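From: Rosimeire Queiroz
To: Follisden stores list
Date: 25 June 2020
Subject: Re: Drained weight on tinned fruit

Mendonça wrote:
> The stock sheet gives 422 g for the large tins and the kitchen
> says it never gets that much fruit out of one. Are we being
> sold short, or is the sheet wrong?

The sheet is wrong. Whoever set it up in May copied the net weight, and net weight includes the syrup. The kitchen needs the drained weight, normally printed next to it in smaller type.

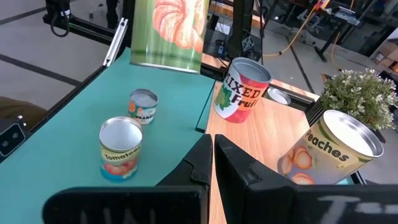 For recipe costing, please use drained weight only. If a supplier quotes one figure without saying which it is, ask. Vikska quote net, Skustine quote drained, so their price lists cannot be compared line by line - I have done the conversion for everything between 300 g and 400 g and will do the larger sizes next.

Changes to the sheet:

1. Column 7 is now drained weight. Net weight has moved to the end and is locked.

2. Price per kilo is worked out from column 7. Old orders keep their old figures, so do not paste them into the new sheet.
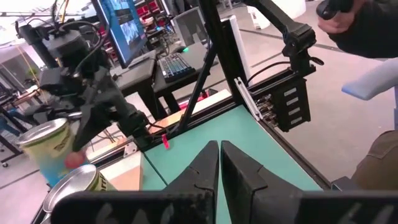 3. Syrup or juice goes in the notes column. Juice-packed fruit can be swapped for syrup-packed in the crumble but not in the jelly.

Dented tins are a separate matter. A dent on the seam or the rim goes back to the supplier, a shallow one on the side can be used first.

Rosimeire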